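Chore Bench Project: Midyear Progress Report to the Sfeir Fund
Prepared by Ghada Atallah, Gurkau Lab

The short version is that we've had a very good half year, and tidying is further along than we told you it would be in the proposal. Folding is not. I'll get to folding.

When you funded us, the question was a plain one: can a machine do the small jobs people do in a bedroom or a stockroom without thinking, and if it can't yet, what exactly stops it? We picked 50 chores for the list and split them between home and shop floor. Most of the home half now runs in simulation from start to finish, scored automatically, and since October Widad Kassab has been running the whole set overnight. We come in at 8 in the morning to a fresh table of results, and I still get a kick out of opening it!

We logged 1415 trial runs this period. The chores that go well are the ones you'd hope for: clearing a desk, putting loose things into a dish or tray, moving stock from one bin to the next. The arm is patient in a way I am not. The chores that go badly involve anything soft, anything see-through, and (this surprised us) anything with a hole in the middle or a gap in its side. A mug or a box gives the planner one obvious place to grab. A curved, open shape gives it a dozen, and half of those swing the object around on the way up.

So we spent a good part of the period on curved objects and shallow dishes, and that is the work I'm happiest to report on.

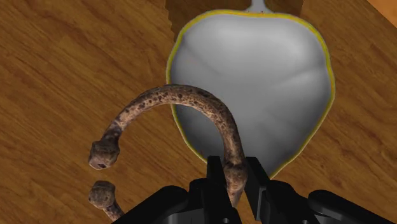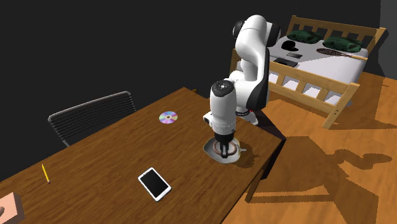
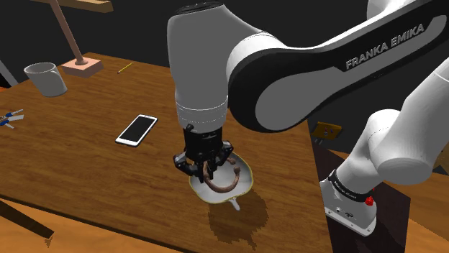 The other thing that took time was letting go. Picking up gets all the attention in this field, but a person putting something in a dish also knows when to open their hand, how far above the bottom to do it, and how to get their fingers back out without dragging the thing along. Our early planner treated release as the last line of the program and moved on. Widad rewrote it as its own step, with its own score, and the two of us argued for most of a month over what a fair score would be. She won, and she was right – the new one catches failures that used to count as passes.

The shop-floor half is behind. Boren, our retail partner, sent over shelf layouts later than planned, and the layouts turned out to be for a kind of shelving they are replacing. New ones are promised. In the meantime we built a stand-in stockroom so the restocking chores could at least be debugged.

Folding: we tried 2 approaches to towels and neither is ready to show you. I would like to keep the towel chores on the list anyway, because they tell us where the edge is.

Spending is on plan. The one change we're asking for is to move the unused travel money to computing time, which the overnight runs eat quickly. Next period we start moving the dish and desk chores onto a real arm, and we'll report those results separately from the simulated ones.

Comments (3)

Fostosico: Really enjoyed this. Will the release scoring be written up? We have the same trouble with bins.

Widad Kassab: Yes, draft is coming. And it was three weeks of arguing, not a month.

Reader: Please keep the towels in. My laundry pile and I are waiting.

Shares: 50

Contact: Gurkau Lab, project office | © Gurkau Lab | Back to top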